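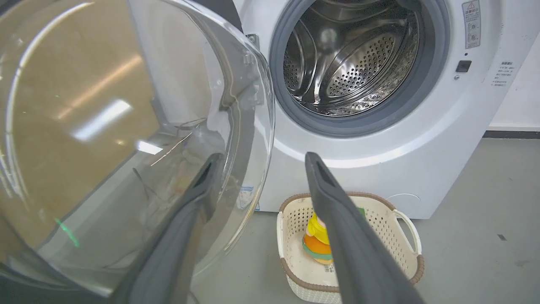

Preguntas frecuentes: sensor de vibración Zaron

Última revisión: 6 de octubre de 2022

¿Qué mide el sensor?

El Zaron registra la vibración de la superficie a la que va fijado y la compara con un umbral configurable. Cuando la vibración supera el umbral, el dispositivo pasa al estado «activo». Cuando se mantiene por debajo durante el tiempo de espera definido, pasa a «inactivo» y envía el aviso correspondiente. No mide consumo eléctrico ni temperatura.

¿Necesita una pasarela?

Sí. El sensor no se conecta directamente al router. Se comunica por radio con la pasarela Tukberg, que a su vez se conecta a la red doméstica por cable o por Wi-Fi. Cada pasarela admite hasta 33 dispositivos, incluidos los repetidores.

¿Qué aplicación se utiliza?

La aplicación se llama Masten y está disponible para Android y iOS. En Android se requieren los permisos de ubicación y Bluetooth durante el emparejamiento; una vez terminado el proceso se pueden revocar los dos. La versión para tabletas muestra la misma interfaz que la de teléfono, sin diseño adaptado.

¿Cómo se empareja?

Abra Masten, seleccione «Añadir dispositivo» y mantenga pulsado el botón del sensor durante 5 segundos, hasta que el LED parpadee. Si la pasarela no lo detecta, acérquelo a ella y repita la operación. El sensor se puede trasladar después a su posición definitiva sin volver a emparejarlo.

¿Dónde conviene fijarlo?

Sobre una superficie plana, rígida y limpia. Los paneles laterales de un electrodoméstico suelen dar mejor señal que la parte superior si hay objetos apoyados encima. El adhesivo incluido es de un solo uso – los recambios se piden por separado con la referencia que figura en el manual.

¿Por qué recibo el aviso de fin antes de tiempo?

En los aparatos que funcionan por fases hay pausas en las que la vibración cae por debajo del umbral. El tiempo de espera de fábrica es de 3 minutos y resulta corto para muchos programas de lavado. 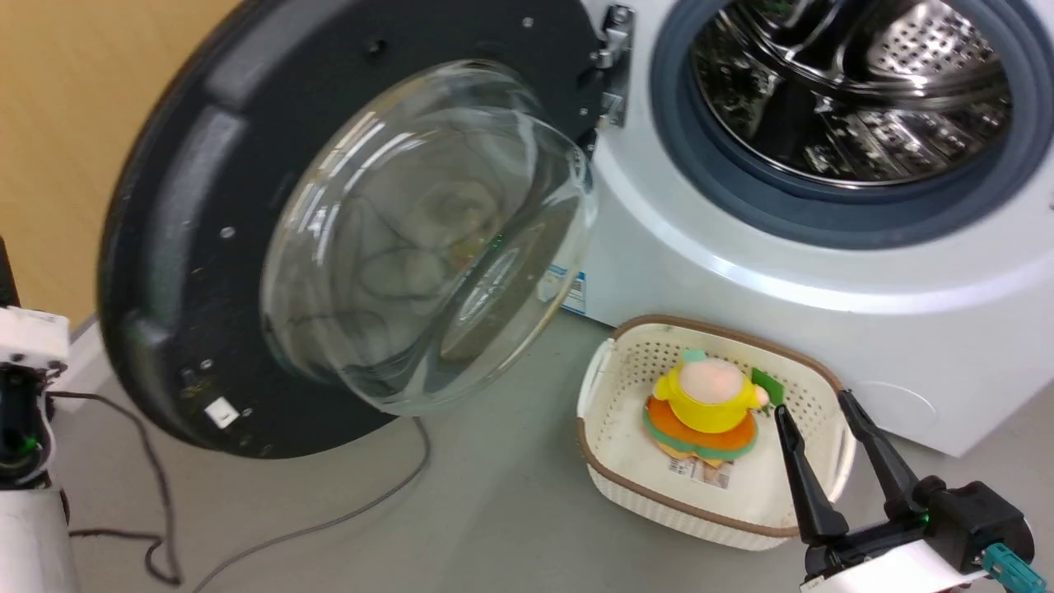
Para corregirlo, entre en «Ajustes avanzados» y aumente el tiempo de espera hasta que las pausas dejen de generar avisos. Bajar el umbral también ayuda, pero hace que el sensor reaccione a golpes, portazos o aparatos vecinos. Cambie un solo parámetro cada vez y compruebe el resultado con un programa completo.

¿Qué ocurre si se cae la conexión a Internet?

Las automatizaciones locales siguen funcionando, porque se ejecutan en la pasarela. Las notificaciones al teléfono quedan en cola y se envían al recuperar la conexión. El sensor guarda los últimos 600 eventos; a partir de ahí sobrescribe los más antiguos.

¿Es compatible con los interruptores Van Rooij?

Con los modelos de empotrar, sí, siempre que estén dados de alta en la misma pasarela. Los mandos de pared a pilas de Van Rooij aparecen en la lista de dispositivos, pero todavía no se pueden usar como condición en una regla. El cambio está previsto para la versión de enero.

¿Se pueden exportar los datos?

Masten exporta el historial en formato CSV, con la hora en UTC. La aplicación de Android permite además programar la exportación; la de iOS, no.

¿Quién mantiene esta página?

El contenido técnico es de Signe Kjærgaard y la revisión, de Kirsten Thygesen. Las erratas se comunican desde el formulario de soporte, indicando la versión de firmware que muestra la pantalla «Información».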